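Went to the Flolirow open day in July and I'm writing it up before I forget the good parts, mostly for those of you who asked whether it's worth the drive. Short version: yes, if you like bins. Long version below, and it is long, sorry.

## Getting there

Flolirow is out past Wevcombe, in the flat part where every building looks like the back of a supermarket. The directions on the flyer take you to the truck entrance, where a very patient man in a vest turns you around. Drive past the first gate, past the pond, and park on the grass by the second one. I got there a little before ten in the morning and the grass was already half full. By lunch people were parking along the road.

They let in 300 visitors for the morning and another 300 after lunch, and you get a paper wristband at the door (green for morning, orange for afternoon). I had green. The afternoon crowd got ice cream, so maybe think about that when you book.

Coffee was free and came in those little cups that hold two swallows. I had four.

## The molding hall

You start in the molding hall, which is loud and smells like a new shower curtain. They hand out foam earplugs. Take them! I thought I'd be fine and then the big press by the door let go and I jumped a foot.

What Flolirow makes is storage: bins, trays, drawer inserts, the tubs that screws live in at the hardware store. The bags of pellets go in at one end of the hall, get melted, get shoved into a steel mold, and a few seconds later there's a bin. We stood behind a yellow line and watched one press drop bins onto a belt, over and over, and I could have stayed there all day. A kid next to me kept whispering "again" every time one came out, and it did, again.

The guide on our tour was great on the small stuff. She passed around a mold insert the size of a brick that was far heavier than I expected, and she told us to go home and look for the little round marks on anything plastic we own. I've been turning things over in my kitchen ever since. The colander has one. The dustpan has two.

They switch colors in batches and the changeover is messy. For a while you get streaky in-between bins, and those are ground up and go back in with the darker colors. There was a whole cage of them, halfway from yellow to green, and I'd have bought one happily. Not for sale. I asked twice.

## The sorting room

After the hall you go through a set of rubber curtains and it's suddenly quiet, and this is where I spent most of my time. It's set up as a long showroom with tables where you can handle everything. Pick it up, stack it, tip it over, drop it if you want. There was a sign saying so, which I appreciated, being a person who drops things.

The tables are done up to look like places you'd use the stuff: a workbench, a craft corner, a kitchen counter. I spent ages at a gray marble-patterned one with a blue bin on it. That blue is really something in person, a deep shiny cobalt, and against the gray it just about glows. 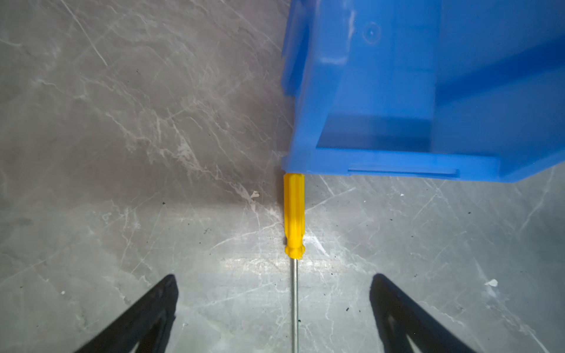
Do the bins come with lids? They're sold separately, and one lid fits the three middle sizes but not the smallest or the largest.

I asked that at the desk, by the way, and I was the third person in line asking it. They should put it on a poster.

The other thing I wanted to know was about stacking, because my garage is full of bins that wedge together so hard you need two people and a foot to get them apart. The woman at the craft table said the trick is not to push down on the corners when they're empty. Fine, but my whole family pushes down on the corners. She gave me a look like she'd heard that before too.

There was a sorting game for the kids, with 1000 mixed pieces (nuts, bolts, beads, buttons, all in one horrible heap) and a row of trays to sort them into. Naturally it was all grown-ups by the time I got there. I did the buttons for a good twenty minutes and nobody stopped me. If your hands like that kind of job, you'll be in heaven. When I left, someone had started separating the buttons by number of holes.

I will say the labels were a letdown. Irulach, who do the card inserts and the clip-on label holders, had a table at the far end, and the holders kept popping off when you slid the card in. Maybe it was a bad box. I bought a pack anyway and so far two have stayed on and one is somewhere behind the washing machine.

## Lunch and the shop

Lunch was from the Tsai truck in the parking lot and it was the best part of the day that wasn't plastic. Get the scallion pancake. The line looks terrible but it moves. There's shade behind the loading dock if you don't mind sitting on a pallet, and I didn't.

The shop is a corner of the warehouse with everything on shelves and a hand-lettered price list. Seconds are cheaper and I honestly couldn't find what was wrong with most of them. They'd put out 50 of the big tubs with wheels, and those were gone before I'd finished my pancake, so if you want one, shop first and eat second. I came home with two blue bins, a drawer insert that doesn't fit my drawer, and the label holders.

## A few things for next time

- Closed shoes. They turned away a couple in sandals at the hall door and it seemed like a long way to come for that.
- Bring your drawer measurements. I'd written mine on an envelope and left the envelope on the fridge.
- Cash is quicker in the shop. The card reader kept losing its signal back by the shelves.
- Strollers are okay in the showroom but not in the molding hall.
- The restrooms by the entrance have a line. The ones past the shop don't.

The blue bins are on the shelf over the dryer now. One has the light bulbs in it and the other has extension cords, plus the drawer insert until I decide what to do about the drawer.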